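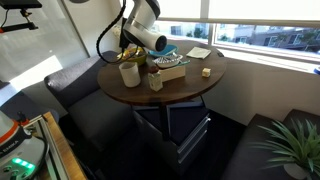 Forsyth round table and bench set, by Pullby
Reviewed by Bernice Mensah, 15/03/2024
Score: 82 out of 100

I bought the Forsyth set for the corner by our window, where a rectangular table had always left one person stuck against the wall. It has had 6 months of daily use. I paid £700 for the table and the two benches together, with delivery to the door but no further.

The table is 900 mm across. Four people can eat at it if the serving dishes stay elsewhere. For two or three it is comfortable, and there is room left over for the cups, bowls and cartons that collect on a table people use all day.

The top is dark brown with a walnut look and a glossy finish. You can see the grain, and the rim is a shade lighter. It wipes clean with a damp cloth. Crumbs show up on it straight away and so do fingerprints when the sun is low. There is one faint ring where Delali left a hot mug overnight. It faded a bit with furniture polish but has not gone. Use coasters.

It stands on a single dark pedestal, so there are no corner legs to climb over when you slide along the bench. I have also been able to push a grey drawer cabinet part of the way under the top, where I keep napkins and spare cutlery. It does take up knee room on that side.

Leaning hard on the edge makes the table tip very slightly. Tightening the bolts under the top improved this, and I now do them every couple of months. 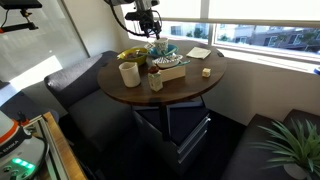
The Forsyth table in dark brown, with the charcoal benches either side.

The benches are upholstered in dark charcoal. The padding is firm and has kept its shape so far. The one on the left has a padded backrest and is where everyone wants to sit. The other runs below the window, and ours mostly holds a spiky plant in a white pot. The fabric hides tea but picks up lint, and the covers do not come off. I go over them with the small vacuum attachment.

Assembly took two of us about two hours. Akua did the benches while I did the table. The instructions for the table were clear. The bench ones show the brackets the wrong way round in step 4, and we had to undo them. One bolt was missing from the pack, and Pullby posted a replacement free of charge within the week.

I would buy the set again for a small corner. For a family of five I would look for something wider. Anyone who likes a matt surface should ask for a sample of the finish before ordering, as the gloss is stronger than it looked on the website.

Good: size, single pedestal, firm seats
Less good: marks from hot mugs, fixed covers, bench instructions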